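February, notes after the second coding pass

Coding of the teacher interviews is further along than I expected. Tomoyo and I have now both been through all 15 transcripts from the Pruria schools. 726 coded segments in total, kept in the shared sheet under the tab "pass 2".

Agreement between us is 87 percent. Most of the mismatches are in two codes, "time pressure" and "lack of support from head." Teachers tend to talk about both in one breath, so I marked one and Tomoyo marked the other. We agreed to let a segment carry both codes and to redo only the segments in question. Ryota wants the old codes left in a separate column so he can rerun the figures. Fine with me.

Transcript 13 is a problem. The recording drops out twice and the typed version fills the gaps with guesses. Took those lines out. Kazue will ask the teacher if she is willing to read it over and correct it, no pressure if she isn't.

Other points from the meeting:

- Consent form for the pupil focus groups: Minoru says the second paragraph is too hard for parents to follow. I'll rewrite it in shorter sentences.
- Rigoberto's reading list is in the folder. The Sugiyama chapter on teacher diaries is the one to start with.
- Diary prompts go from daily to twice a week. Too many blank entries at the Brernel school.

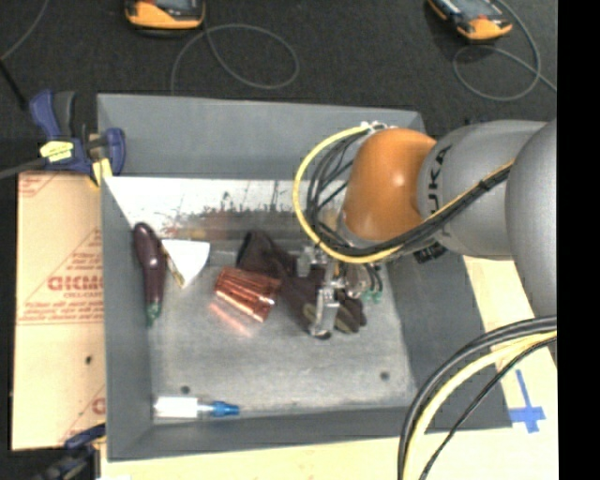 *Bin with the KUKA arm reaching in from the right.*

Still open: do we show the teachers our codes before or after the write-up? Tomoyo says before. I lean the same way but it adds work for them at the end of term. Ask Kazue what was agreed with the heads.

Next: redo the double-coded segments, then start the theme summaries with "time pressure."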